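# Fimley Ridge Trail: the questions I get most

I'm Marion Urquhart, and I've been walking Fimley Ridge for longer than my knees would like. People email me the same things every spring, so I put my answers on one page.

## How hard is it?

Harder than it looks on the map! You climb 3,709 feet from the Tennant trailhead to the summit cairn, and the first 1,000 feet come fast, on switchbacks with loose gravel. After the second creek crossing it eases off for a good long stretch through the pines, and then the last push is steep again. If you hike regularly you'll be fine. If you don't, turn around at Zuklow Meadow and call it a great day (I've done exactly that more than once).

## Do I need a permit?

Not for a day hike. You do need one to camp at Zuklow Meadow, and the limit is 2 nights. Summer weekends fill up early, so put your name in by March if you can.

## Can I bring my dog?

Yes, on a leash. The rocks above the meadow are sharp, so check those paws. My old spaniel wore booties and hated every minute of it.

## Where do I download the map?

The map and the track file are both on my downloads page. Load them onto your phone before you leave home, please, as the signal drops out at the first bend and doesn't come back until the ridge.

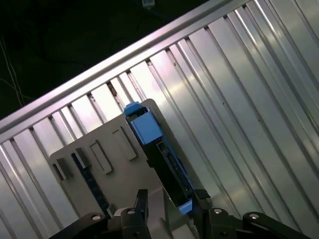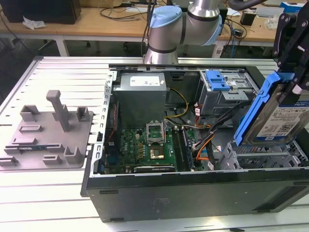 ## Is there water along the way?

Two creeks, both below the meadow. By late August the upper one is often down to a trickle, so fill up at the lower one and treat or filter everything. I carry three liters and usually come home with a mouthful left.

## Can I rent gear nearby?

Dikirent in Tennant has poles, packs, bear canisters and snowshoes. They open at 7 a.m., which is a little late for a summit day, so I'd pick things up the afternoon before. Ask for the cork-handled poles if they have any left!

## When does the snow melt?

Most years the trail is clear to the meadow by late May and to the top by the end of June. There's a shady gully 600 feet below the summit that holds ice much longer, and I still pack microspikes for it into July. They weigh next to nothing.

## Where do I park?

The gravel lot at the trailhead is free, but it's small and it fills by 8 a.m. in summer. Don't park along the county road, they do tow. The overflow lot is by the old mill, and it adds a flat ten-minute walk each way.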